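Skandley Makers Forum > Clubs and Schools > Teaching a robot arm to open boxes, how many goes per task?

tealkettle wrote:

Hello all, long-time reader and very occasional poster. I help run the after-hours robotics club at a sixth form college, and this year the group has talked me into something a good deal more ambitious than line followers (I put up a fight, but not much of one!). The plan is to record a person doing simple jobs with both hands, seen from head height, and then use those recordings to train our two-armed robot, which the students have named Drimus after much argument.

We have four jobs on the list so far: folding a tea towel, stacking cups, putting pens in a pot, and taking the lid off a box and putting it back on. The lid is the one I'm worried about. We've got 52 recordings of it and the students think we need 300. I think we may need fewer but better ones, and we've been going back and forth over it since January.

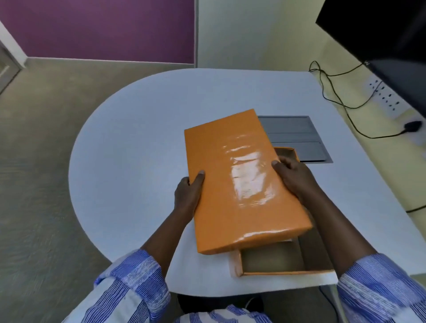
Reply from Sandhu_workshop

Lovely project, and I'm a bit jealous, as our lot are still arguing over wheels. My worry straight away would be the shine on that lid. There's a great white patch of glare over the middle and right of it, and if your lighting changes from one session to the next, that patch is going to wander about and your model may well decide it matters. We had a dreadful time with a glossy biscuit tin for the very same reason. Could you cover the lid in plain matt paper, or swap it for a dull box altogether? I'd sort that before recording anything else.

Reply from mossandsolder

I'm going to disagree with Sandhu_workshop, in a friendly way! If you take away everything awkward you end up with a robot that can only open one dull box under one lamp. I'd keep the shiny orange one and add more boxes next to it, with the blinds open for some sessions and shut for others. Our club did cups that way last year and the early results were miserable, I won't pretend otherwise, but by the summer it coped with cups it had never met before.

What I would look at is the grip. The left hand has its fingers over the top with the thumb tucked underneath, and the right hand is the other way about, thumb on top and fingers curled below. Is that on purpose? If each student holds the lid however they fancy, you'll have a real muddle to learn from. And what sort of hands does Drimus have?

Reply from tealkettle

Thank you both, this is just what I was hoping for. No, the grip isn't on purpose, and I'm rather ashamed to say I hadn't given it a thought. Drimus has plain two-finger grippers, so the thumb business may not carry across very well in any case. I'll ask everyone to pinch the lid by its long edges and see how we get on.

On the glare, I can see both sides. The students are firmly with mossandsolder (they would be, it means more boxes to decorate).

Reply from Sandhu_workshop

Fair enough, and I'll give ground on the variety, but please do get one plain version working first! Ours went from nothing at all to every box in the building in one go, and when it failed we had no idea which bit to blame. We lost most of a term to it.

Reply from pipwren

Can I put in a word for the desk as well? Our entry for the Wamo schools challenge last year fell over because all our practice was done at one table, and the hall had a different one. The arm kept setting things down a little too high and letting go. Roughly half our runs went that way. That orange box on a pale grey desk is a very easy thing to pick out, so do try a few on a brown table, or with a cloth down.

As for numbers, we used 2000 short clips in the end, but they covered 6 jobs and a fair few were rubbish. Somebody has to sit and watch them all, so bring biscuits.

Reply from mossandsolder

Two thousand! I think I'd have given up and taken up knitting. Good point about the tables though.

Reply from tealkettle

Right, I've put all this to the group and we've settled on a plan of sorts. We'll do one matt box on the usual desk until Drimus can manage the lid, then bring back the shiny one, then move to the canteen tables if they'll have us. The big argument now is whether putting the lid back on should count as a separate job. I say yes and the students say no. Has anyone tried it both ways?

Reply from pipwren

Separate, every time. Putting it back was much harder for ours than taking it off, and we only found that out once we'd split the clips up. I'll dig out our labelling sheet this evening and send it over to you.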